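Come and help us find out why our arms keep drooping
Call for participants – Claltonar workshop group
Posted Aug 25, 2020

We are looking for people who like a stubborn fault. If you have ever spent an evening chasing a rattle in a washing machine and gone to bed happy, please read on, and please write to us even if you have never touched a robot in your life.

In February one of our arms, the one everybody calls Rado, let go of its position in the middle of a slow reach. It didn't crash and it didn't stop with an error. The elbow joint just sank, over a couple of seconds, until the forearm was resting on the bench, and the controller went on reporting that everything was fine. There was a person within reach of it. No one was hurt, but we stopped all shared work on that arm the same day, and we went back through the logs to see whether it had happened before. It had, in a small way, and on the second arm too.

We now have 279 logged events that we think belong to the same fault. Most are tiny, a degree or so of sag that the joint catches by itself. In 4 of them the arm went all the way down. All of those four happened after a long hold in one pose, with the forearm raised, and that is pretty much the only pattern we are sure of. The brake was the first suspect and it passed every test we gave it. We replaced the joint encoder on Rado and were very pleased with ourselves until the next event came along. Temperature may have something to do with it, or the cable run, or the way our own software handles a position that hasn't changed for a long time (there is a lively argument about this last one, and you're welcome to join it).

So we are opening the investigation up. We need people for two kinds of work, and you can sign up for one or both.

Bench sessions. You work next to an arm with a member of our group, move it through a fixed list of poses, hold it there, and write down what you see, hear and feel. We have plenty of numbers already. What we're short of is human attention: a click just before the sag, a smell, a joint that seems stiffer than it was an hour ago. One of our best clues so far came from a visitor who noticed that the hum changed pitch before the joint moved. None of us had heard it until then, and now we can't stop hearing it. 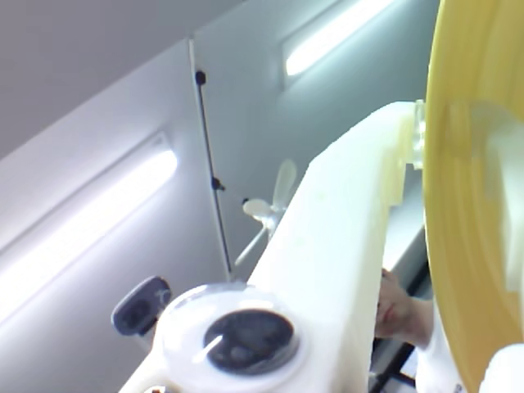 Call 2, page 3

Log reading. You can do this from home. We send you a batch of recordings with the joint position and motor current plotted against time, and you mark every place where something looks off to you. Each batch is read by more than one person and we compare the marks afterward. It's slow, quiet work and some of us love it – bring tea.

What you should know about safety

Bench sessions are only run with the speed limit on and the emergency stop in your own hand, not on the wall. A support stand goes under the forearm for every long hold, so a full drop has a short way to go. Heads and hands stay out from under a raised arm while it is powered. Anybody can call a stop at any time, and you will never be asked to explain why. Before your first session you'll go through the incident report from February with us, including the parts where we come off badly. We had seen small sags and put them down to calibration, and we should have looked harder.

Please don't apply for the bench sessions if you have a pacemaker or another implanted device, as some of our test gear puts out strong magnetic fields. Log reading is open to you all the same. You need to be 18 or older for either one.

Who we'd love to hear from

Patient people, first of all. Bike mechanics, piano tuners, nurses, sewing machine repairers, retired machinists, students of anything. If you have worked with joint brakes or motor drives, wonderful, tell us about it, but we don't want a room full of people who all think alike. We have been that room for months now and it hasn't found the fault!

You should be comfortable taking notes in English and able to say "I'm not sure" out loud. For the bench sessions you'll need to stand for fairly long stretches, though we can set up a lower bench for anyone who prefers to sit.

What you get

Bench sessions last 2 hours with a break, and we pay for your time and local travel. Log readers are paid per batch. Everybody who takes part gets the full findings before we publish them and will be named in the report if they want to be. There's coffee, and the good kind of rye bread from Räsänen down the street.

How to apply

Send a short note to the Claltonar front desk with the reference 2325 in the subject line. Tell us which kind of work you want to do, which times of day suit you, and about one thing you once fixed, or failed to fix. We read every note. No résumé is needed.

If you've seen a similar sag on another arm, of any make, please get in touch even if you don't want to take part. A log file would be great – a description in your own words is fine too.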